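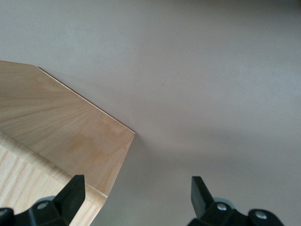
Chapter 11
Showing the Task: Teaching by Hand and Teaching from a Distance

In the earlier chapters we have written down what the robot must do, line by line. For many tasks in a factory this is still the best way. The part comes always to the same place, the gripper closes at the same height, and a program of 60 lines can work for years. But there are other tasks which everyone can do and which very few people can write down. To put a thing into a drawer is one of them. How far must the drawer be open? At which moment do the fingers let go? A person who is asked these questions will usually answer by moving the hands.

In this chapter the teacher moves the hands, and the robot keeps the movement. We call such a recorded movement a demonstration. There are two main ways to give it, and the student should be able to use both before the end of Section 11.4.

The first way is to hold the arm and lead it. The motors are set so that they carry only the weight of the arm, and the teacher pushes the wrist where it should go. This is called kinesthetic teaching, or simply teaching by hand. It is easy to understand, and it gives a good feeling for the contact: when a finger meets the edge of a board, the teacher feels it in the palm. The weak side is that the teacher stands close to the work, so that the body and the hands can come into the view of the cameras. With two arms it is also tiring, and for one person alone it can be very difficult to lead both in good time.

The second way is remote control, or teleoperation. The teacher holds a second device, often a smaller copy of the arm, and the robot follows it. The cameras then see only the arms and the objects, the same as they will see later when the robot works alone. The price is that most simple devices give no force back. The teacher must judge the contact with the eyes, and beginners commonly press too hard on the first attempts.

Figure 11.1 is from the Skustgate exercises, in which packed food is moved into a small cabinet. The left gripper has a croissant in a clear wrapper, and the drawer is partway out.

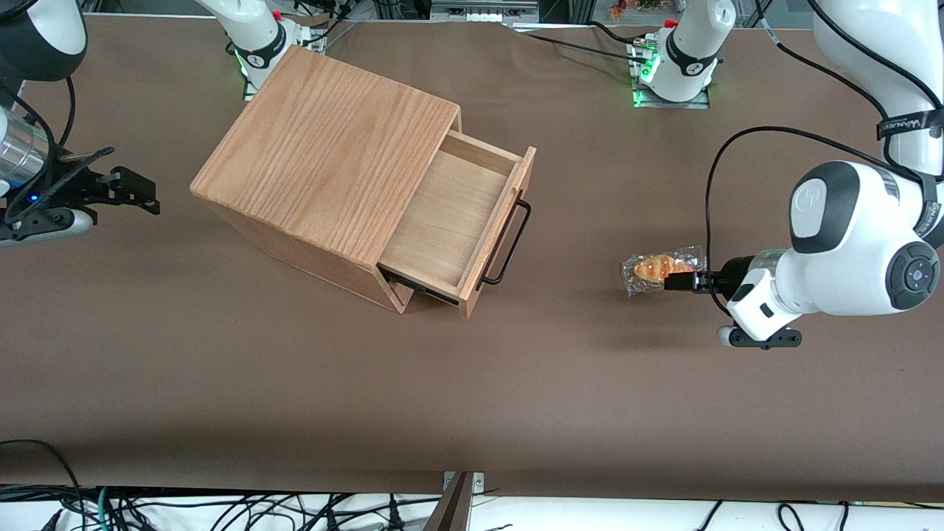
Glenys Watkins: I would ask the student to look at the gripper signal before the path of the arm. In my own course we spent two weeks on smooth paths, and the failures were nearly all in the opening of the fingers. It was too early, or it was slow and uncertain because the operator was thinking. The robot learns the thinking also.

We agree with this remark, and for this reason Exercise 3 begins with the gripper signal. A pause of the teacher has no mark on it which says "this was only a pause". In the recording it stands beside the useful movements and has the same value.

A soft package brings one more difficulty. The wrapper is wider than the thing inside it, and it changes its form when it is held. Two demonstrations which look equal to the teacher may have quite different distances between the fingers. It is therefore better to decide beforehand where the package will be held, by the edge of the wrapper or across the pastry, and to keep to this decision during one set.

How many demonstrations are needed? The Skustgate set has 3227, made by several operators in the course of one winter and closed in January. Such a number should not frighten the reader. For the exercises of this chapter 16 good ones are enough to see the main effects, if the start position of the cabinet is changed a little between them.

Before you continue, please check that you can answer from Chapter 10 what is a joint limit, and how the position of the wrist is calculated from the joint angles. Both will be used in Section 11.1 without repeating.

11.1 What is written in a recording

A recording is a table with one row for each moment of time. In the Dridska format, which we use in the whole book, the row begins with the time, and after it come the joint angles of the left arm, the joint angles of the right arm and the opening of each gripper. The camera pictures are kept in separate files and are joined to the rows by the time.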